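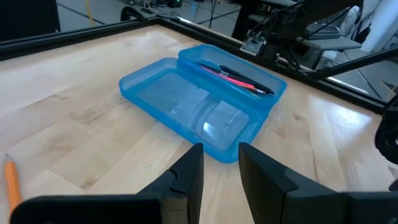

Nov 19, 2025
By the kitting desk at Gorkside

Did the robots take anyone's job?

No, and I get this one a lot! There were eight of us packing school and office sets before the arms came in September, and there are eight of us now. What changed is who does what. I used to fill pencil cases all day, and now I spend most of my shift setting out pens and scissors, watching the arms, and writing down what went wrong.

Are they faster than you?

Ha, no. I can fill a case in around 20 seconds and I'm not even the quick one. Pens are the hard part, they're skinny and they roll. But my wrists feel a whole lot better by Friday, so I'm not complaining.

Do I need to know how to code?

Nope. I still don't. We got two days of training from Endine (the folks who put the stations together) and the rest I picked up by asking dumb questions.

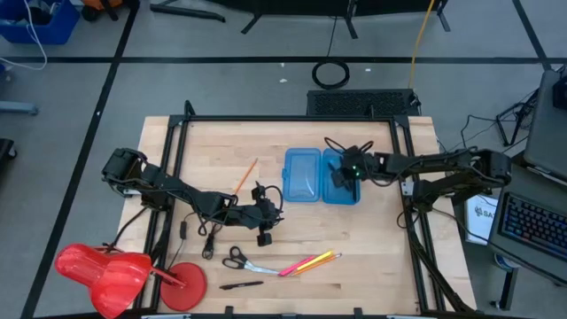

What if I don't want to work at a robot station?

Then say so. The Branska orders are still packed by hand, start to finish, and a couple of people over there like it that way. You can swap back too. I did for a while, then I missed it!

Did the pay change?

A little, once you're signed off on the station. Ask at the front office for the current rate, I don't want to get it wrong on here.

Who do I call if an arm stops mid-case?

Extension 111. Hit the stop button first, and keep your hands off the table till they pick up.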